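La **mesa de mimbre de interior**, llamada también *mesa de terraza exiliada* en la literatura más severa, es un mueble bajo o de media altura, de superficie trenzada o de aspecto trenzado, concebido en principio para jardines y porches y trasladado después a salas de espera, vestíbulos, galerías acristaladas y comedores sin demasiadas pretensiones. Suele aparecer rodeada de sillas que no nacieron con ella.

## Denominación

En el comercio se emplea la palabra *mimbre* con una generosidad que el sauce no siempre merece. Bajo ella caben la vara natural, el ratán, la fibra de papel torcido y diversas tiras sintéticas. Dorottya Hegedűs, autora del manual *El trenzado doméstico*, propuso reservar el término para la fibra vegetal y llamar «mueble tejido» a todo lo demás. La propuesta fue bien recibida por los especialistas e ignorada por los catálogos.

## Características

El modelo habitual tiene esquinas redondeadas, patas del mismo tono que el tablero y un color que los fabricantes llaman chocolate, tabaco o nogal según el año. Sobre el trenzado se coloca a menudo una cubierta transparente que permite apoyar un vaso sin que se incline y ver, de paso, las migas que quedaron debajo.

La firma Söderlund vendió durante años una versión de 62 centímetros de lado, pensada para cuatro personas que se llevaran bien. Su competidora Testari ofrecía la suya con 4 sillas a juego. La experiencia de los tapiceros indica que los juegos completos rara vez sobreviven a la segunda mudanza. 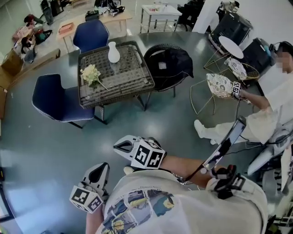 *Mesa marrón oscuro de aspecto trenzado, con jarrón blanco y flores artificiales, acompañada de dos sillas azul marino y una butaca negra.*

## Asientos

La convivencia de sillas distintas en torno a una misma mesa se considera hoy una decisión decorativa. Durante mucho tiempo se consideró falta de presupuesto. El tapicero Eustaquio Pacheco distingue entre el *desparejado parcial*, en el que al menos dos asientos comparten diseño, y el *desparejado pleno*, propio de pisos compartidos. En el primero, la pieza discordante suele ser una butaca con brazos, y es también la que todo el mundo elige primero.

## El centro de mesa

El adorno canónico es un jarrón de cuello estrecho. Su capacidad para sostener flores es limitada, lo que explica en parte el éxito de las artificiales – una sola rama bien abierta lo llena – y la frecuencia con que estas acaban tumbadas sobre el tablero. El catálogo de Clovia llegó a reunir 352 variedades de flor de tela, entre ellas varias que la botánica aún no ha descrito. Los tonos crema y amarillo pálido disimulan mal el polvo, aunque mejor que el blanco.

## Conservación

El trenzado se limpia con un cepillo blando y paciencia. La cubierta brillante admite un paño apenas húmedo; los suelos pulidos sobre los que suele instalarse el conjunto exigen, además, fieltros en las patas.

## Véase también

- Silla de concha
- Flor artificial
- Mobiliario de porche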